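Home | News | Classes | Find us | Contact

Last updated: January 2022

Karkano opens its Albridge cookery room, and I can't quite believe I'm the one writing this

I'm Juniper Lyons, I run Karkano, and I have wanted to write this press release for three years. We are opening a cookery room in Albridge! It's on Morgan Street, up the stairs next to the key cutter, and if you get to the bus depot you've walked too far (I did this twice with the keys in my hand).

Some of you know us from the Saturday stall, where we sold chutney and I talked too much. People kept asking how to make the stuff as well as where to buy it, so we started doing little evenings in borrowed kitchens, and those filled up, and then we ran out of kitchens to borrow. The new room takes 10 people at a time. I could have squeezed in more, but I've been to classes where you spend the whole night looking at somebody's elbow and I didn't want that.

The first course is called Cliloder, after the farm where my gran worked, and it's all about everyday suppers. Soups, flatbreads, a decent bean stew, what to do with half a cabbage. Josphat Mugo is teaching it. He cooked for a school of 600 before he came to us, so a Tuesday-night sort of supper doesn't frighten him, and he's very patient with people who have never chopped an onion properly – me included, until last spring.

"I like teaching people who think they can't cook," says Josphat. "They listen, and they're so pleased with the first thing that comes out right. I still remember my first good chapati. I ate it standing up and made another one straight away."

The full course costs £70, with all the ingredients in that price, and you take home whatever you don't eat. Bring an apron and a tub with a lid. We've got knives, boards and pans. If you have an allergy, tell us when you book and Josphat will ring you for a chat about it before the first session.

We're also doing a family afternoon once a month, for children aged seven and up with a grown-up in tow. It's mostly wraps, dips and fruit puddings, with a fair bit of arguing over sauces – my nephew puts ketchup on everything and will be defending his position.

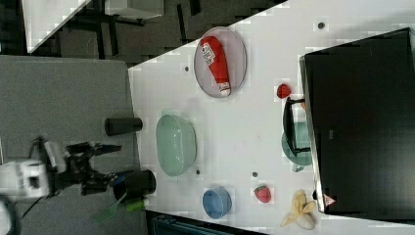 Ketchup and a strawberry on the table at Karkano, Albridge.

Booking is open now, by phone or at the stall, and there's a waiting list if your session is full. Reporters are very welcome to come and cook with us, but please let me know first so we can buy enough onions. Ask for Juniper, and if I'm at the market just leave a message and I'll ring you back that evening.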